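Cords, Cards and Walls: Setting Up a Shared Workroom
Speaker notes, 2019-01-08
Slot is 30 minutes with questions. Slides change where marked.

SLIDE 1. Title

Say hello, wait for the door to close. Check that the back row can hear.

Start with the room. We took over the ground floor of the Warby building in September. It is one room, 1082 square feet, white walls, high windows on the street side. It came with seven tables and not much else. The talk covers what we hung on the walls, what we left off the tables, and what we would do differently.

Mention that the handout has the measurements, so they don't need to copy numbers down.

SLIDE 2. What the old room was like

The old room was at Hutska, upstairs. Tables stood in the middle of the floor with power strips lying on top of them or under them. The strips on top took up the space people wanted to work on. The strips underneath got kicked, and you had to crawl to reach the switch.

Cords ran across the walkways. We taped them down. The tape came up at the edges within a month and collected dirt.

Tables were called by number. The numbers started at the door. Then we moved a table, and for the rest of that year table 4 was between tables 1 and 2. New people went to the wrong one. Pause here; most people in the audience have a room like this.

SLIDE 3. Tables against the wall

First decision in the Warby room was to put the tables against the walls and leave the middle of the floor open. You lose the far side of each table, so two people can't sit facing each other. We accepted that. Most of our work is done from one side anyway.

What you get is a wall right behind the work. The wall can hold things the table used to hold. It also gives small parts one less edge to roll off.

The tables are light wood. We looked at replacing them with dark tops from Hitudwood, which were on sale, and kept the ones we had. Small dark screws show up well on a light top. Scratches show too, but they can be sanded.

If someone asks about protecting the tops: wipe with a damp cloth, no spray cleaner, sand once a year. We use cutting mats for knife work and put them away afterward.

SLIDE 4. Power on the wall

Main part of the talk. Go slowly.

Each table has its own power strip, and the strip hangs on the wall above the table. Vertical, one strip per table. Vertical takes less width, and the cords drop down one side in place of spreading along the back edge.

Our first attempt was horizontal, screwed down at both ends. It looked neat on the first day. Large plugs blocked the outlets beside them, and the cords all hung forward over the work. We took those strips down and filled the holes.

Now we use one small hook at the top of each strip. The strip can be lifted off for cleaning or for a swap. Check the weight rating printed on the hook package before buying, and remember that the plugs and cords add to the weight.
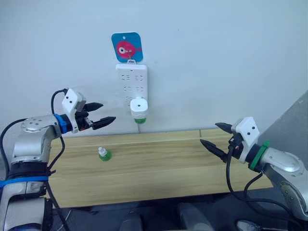
The fish table: picture card, with the power strip hooked underneath.

Leave this slide up while talking about hooks and cards. The strip sits directly below the card at every table, always in that order. Card first, strip under it. When somebody says "turn off the fish," they mean the strip below the fish, and there is no second thing it could be.

White strip, white hook, white wall. That was a choice. We had black strips in the old room and they looked like a mess even when they were tidy. The one bright thing on that piece of wall should be the card.

SLIDE 5. Height

We tried three heights with tape marks before putting up any hook. Too low and the strip ends up behind whatever is standing on the table. Too high and the shorter people in the group can't reach the plugs without leaning over their work.

We settled on 61 inches from the floor to the hook. Your number will depend on your tables and your people. Put up tape, live with it for a few days, have everyone try to pull a plug with one hand, then decide.

Measure from the floor. We measured the first one from the tabletop and then found that the tables are not all the same height. That hook had to be moved.

SLIDE 6. The picture cards

People ask about the cards more than anything else in the room, so allow four minutes.

We dropped the numbers and gave each table a picture. The cards are from a children's set. The fish is pink-red on a blue square, with one big white eye. Nobody forgets which table it is after the first visit. The others are in the same style with other pictures.

Why a picture works better for us:
The table can move and keep its name.
People who are new to English can use it the first day.
You can recognize it from the door without reading.

Some people thought it looked childish. That is a fair complaint. We offered to change to colors, and the group voted to keep the pictures. Two of our visitors are colorblind, so colors alone would have been a poor choice.

The same pictures are used on the parts bins, on the sign-up sheet and on the shelf where unfinished work goes overnight. If a bin has a fish on it, it goes back to the fish table. Cleanup at the end of the day takes less talking than it used to.

How to make them, if you don't want to buy a set:
Square card, big enough to fill your hand.
Round the corners. Square corners curl and catch on sleeves.
One figure, flat color, no words.
Punch one small hole at the top, in the middle.

Make two of each and keep the spares in the drawer. We didn't, and had to redraw one card by hand when it got torn. It is still up and it looks worse than the rest.

SLIDE 7. What stays off the wall

A bare wall fills up fast. In the first weeks we had notes, schedules, a calendar, a map of the building and somebody's lunch menu. You stop seeing any of it.

Rule now: above a table there is a card and a strip. Everything else goes on the Savolainen board, next to the entrance. The board is called that after the shop that gave us the cork. Paper that has been on it for a month comes down.

I get one question about this every time, so answer it here. Yes, tool boards over each table would be handy. We had them at Hutska. Tools from one table ended up on another table's board, and people spent time looking for them. Tools are in a single rolling cabinet now, in the open middle of the floor.

SLIDE 8. Cords

The strip on the wall fixes the outlet end. The other end is still your problem.

Keep enough slack that you can lift a thing off the table without pulling its plug. Let the extra hang below the tabletop, in a loose loop. Don't wrap it tight around a table leg; we ruined two cords that way.

Never plug one strip into another. If a table needs more outlets than the strip has, that table is doing too much, and some of the work should move.

Switch off at the strip when leaving. Last person out walks the walls once, starting left of the door. It takes a minute.

Label both ends of any cord longer than your arm. Masking tape is fine. Write what it belongs to and draw the table's picture next to it. Bad drawings are all right.

SLIDE 9. Cost

Hooks, strips, tape and filler for the whole room came in under our limit of 100 dollars, mostly by reusing strips that were in good shape. Any strip with a cracked case or a loose outlet went out. Please don't save money there.

The cards were a gift and aren't in that total. Paint isn't either; the landlord had the walls done before we moved in.

It took two evenings. The first went to measuring and arguing about height. The second went to hooks.

SLIDE 10. What we would change

Check the wall before you pick a hook. One of ours went onto a patch where the paint was soft, and it came off overnight with the strip on it. Nothing was damaged except the paint.

Decide on the cards before the first open day. We ran two weeks with numbers again while waiting for the set, and some people still use them.

Leave more room between neighboring tables. We have enough for one person to pass, and two would be better.

I would also put a small shelf at the end of each wall for things people carry in: phones, keys, cups. Cups still end up on the tables. We haven't solved that one.

SLIDE 11. Questions

Likely ones, with short replies.

Do the cards fall down? Now and then, when someone brushes past. They go back up in a second.

Could this work with tables in the middle of the room? The cards could hang from the ceiling on string. For power you would need floor outlets or an electrician, and I can't advise on either.

Who keeps it tidy? Whoever signed up for the table that day.

Did you get permission for the holes? Yes, in writing, before drilling. Ask early.

If there is time left, go back to the fish slide and take questions on the wall. Handouts are by the door on the way out.

Contact: Workroom desk, Warby building, ground floor | © 2019 Hutska Workroom Group | Back to top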